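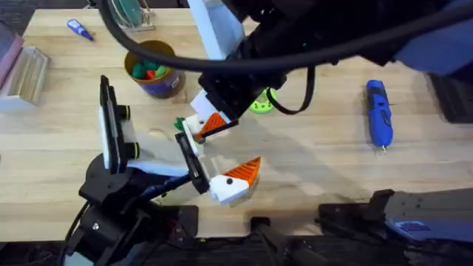

Can one person set up the Plirkach two-arm kit alone?

One person can do it, but please plan a full day and keep a second person near for lifting the arms.

Welcome to the gallery of the Plirkach kit. My name is Tetteh Quaye and I take care of the rental service at Wornside. We offer the kit for 9 days or for 40 days, and the price includes one training visit.

The first photo shows the two arms working over a wooden table, with the grippers facing each other at a short distance. Both have orange fingertip pads with ridges. The small green piece is right by the upper gripper.

On the same table there is a brown cup with green and red pieces in it, and a blue-and-black cordless tool farther to the right.

The fingertip pads are a wearing part. We put 7 spare pads in each box, and more can be ordered from our partner Grurnutar. Customers who rented the older Daza kit can keep their table mounts, the holes are the same.

New bookings are open from September. Please write to us with your table size and the weight of your parts.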